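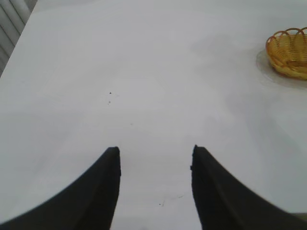 Yellowing on white tabletops: peroxide or repaint?

Search this forum
Advanced search

dernlow_shop
Two of our white tops have gone cream at the window end. Coating is a two-part polyurethane, satin. Has anyone reversed this with peroxide, or is it a sand and respray?

T. Obi
Respray. Peroxide works on some molded plastics. On a cured polyurethane you will dull the sheen and the color will come back.

cempaka_l
Disagree in part. Find out first if it is the coating or residue. Wipe a test patch with mineral spirits, then mild detergent. Old polish yellows too, and it comes off.

T. Obi
Residue would not stop at the window end.

cempaka_l
It would if the sun baked it there. The test takes 20 minutes.

dernlow_shop
Did the wipe on Friday. Cloth picked up some tan, but the patch is still darker than the far end.

H. Mahrous
Then you have both. Check the data sheet for "aromatic" or "aliphatic" hardener. Aromatic yellows under UV and no cleaner will fix it. Scuff with 320, shoot an aliphatic white, leave it a week before putting weight on it.

cempaka_l
Agreed on the hardener. I would still clean the whole top before sanding, or you will grind the polish into the scratches and get fisheyes.

T. Obi
No argument there.

dernlow_shop
Sheet says aromatic. Ordering the other hardener. Is 320 fine enough under satin?

H. Mahrous
Yes.

Share (2) | 1419 views
Contact | Back to top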